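Last revised February 18, 2025. Questions not covered below go to Apinya Saengthong at the packing desk.

# Small-Item Trays: FAQ

## Which tray should I use for small boxed goods?

The shallow blue tray with sloped sides. Deep bins are reserved for bagged goods and refills. A small carton in a deep bin tends to end up under something else and gets missed at the count.

## What is the maximum load?

30 items per tray, or one full layer, whichever comes first. Do not stack a second layer, even if the items are light.

## Can cartons and cylindrical containers share a tray?

No. Cartons go in the tray. Cylindrical containers stay on the table until the cartons are done, then go upright into a divided bin. A container lying on its side will roll when the tray is carried and can crush the corners of a light carton.

## Which way should the carton face?

Flat on its largest side, printed name up. If both large sides are printed, either one is acceptable. Orientation inside the tray does not matter otherwise — the label reader at Hallell handles any rotation.

## Does the tray have to be square to the table edge?

No. Older instructions (Bradine, section 4) asked for this. The rule was dropped in November. The tray must sit fully on the table with all of its base supported.

## What table surface is required?

Smooth, light-colored and clear of anything not being packed. Light scuffs are acceptable. Raised tape, dried glue and deep scratches are not, as they catch the tray base when it is slid. 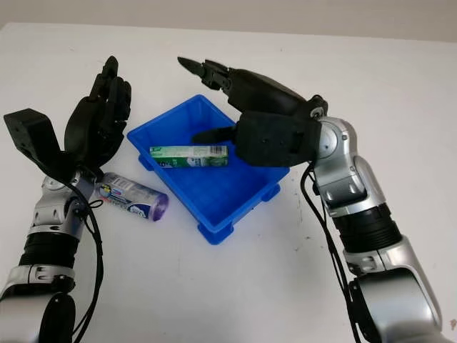

Wipe the surface at the start of each shift with a damp cloth and let it dry before setting a tray down. Solvent cleaners are not approved for white tops.

## How are trays cleaned?

Warm water and dish soap, then air dry upside down. Check the inside corners, where paper dust collects. Do not use scouring pads. They dull the finish and make old label residue harder to remove.

## What are the order codes?

- Tray, shallow, blue: 1599
- Divided bin for cylindrical containers: 1775

Both are supplied by Vuvov. The Uchida tray has a narrower rim and does not fit our racks, so do not substitute it.

## When is a tray retired?

At 4000 logged trips, or as soon as the rim is cracked at any point. Scratches on the base are not a reason to replace it. Retired trays go on the bottom shelf with the code crossed out.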